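3.2 Table settings and the placing of shared trays

The second part of the study deals with how people lay out crockery when the table also has to hold a serving tray. Earlier work on domestic table laying has mostly treated each setting as a closed unit, measured from the edge of the table to the centre of the plate. Clegg's household survey used this measure throughout. It is convenient, but it gives no information on the space between a setting and whatever stands beside it, and in small kitchens that space is often the first to be given up.

We therefore recorded the side gap, defined as the shortest distance on the table surface between the outer rim of the plate and the nearest edge of the tray. Where a bowl stood on a plate, the plate rim was used, even if the bowl was the wider of the two at its mouth. Gaps of less than 5 mm were coded as "near contact" and were not measured further. Settings in which the plate overlapped the tray were coded separately and are reported in Section 3.4.

Tables were 800 mm deep in all households. Participants in the Urkano group were given the tray first and laid the bowl and plate beside it; those in the Stunero group laid the bowl and plate first. No instruction was given on spacing or on which side the tray should stand. The order of laying had a clear effect. When the tray came first, 23 settings were coded as near contact, and most of these had the plate to the right of the tray. When the bowl and plate came first, the tray was usually set down with a visible strip of table left between them.

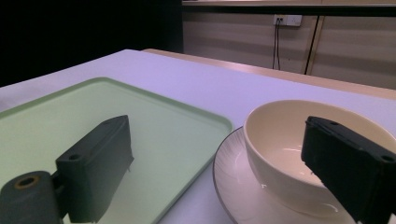

Figure 5. Tray and bowl on a plate, side by side on a white table.

Rounded tray corners present a difficulty for the coding scheme. The nearest point of the tray may lie on a straight side or on the bend of a corner, and the two cases leave different amounts of usable surface. In Figure 5 the left edge of the plate nearly touches the right side of the green tray, close to one of its rounded corners, and a measure taken from the far corner would miss this entirely. The bowl adds a second difficulty, as it hides part of the plate on which it rests. Coders were told to follow the visible rim and to leave the hidden part out of the measurement. Agreement between coders was above 80 per cent for tray position and lower for the side gap, with most of the disagreement arising at corners. The Nautiyal procedure, which replaces the tray outline with a plain rectangle, was tried and set aside because it moved several settings out of the near-contact class.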